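Wood finish trials, February — Saturday, 9.40

Second coat of Lumus oil went on the beech offcuts last night. Left the rags flat on the rack outside. Board 2 still tacky at the end grain, the rest dry to the touch. Weighed board 2 again: 239 g, was 188 g bare, which can't be right. Check the scale.
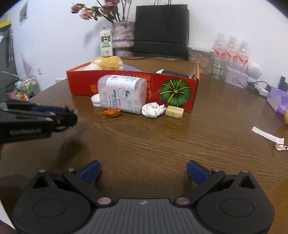
Colour is the next question. Loncombe want their shelves dark and have turned down the plain oil twice. A dark brown with the grain still showing, like the table here against the white wall, would suit them, but the Orna stain goes muddy on beech after one wipe. Try it thinned — 125 ml to start.

Sanding: stop at the grit Mertens give on the tin. Went finer on board 4 and the stain hardly took. 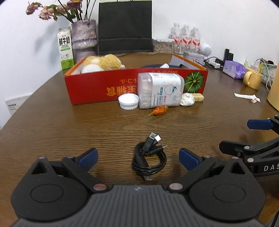
Joris Michiels thinks the muddiness comes from wiping off too late, and would cut the wait by half before thinning anything. Will do one board his way on the same batch.

To order: lint-free cloths, more Orna.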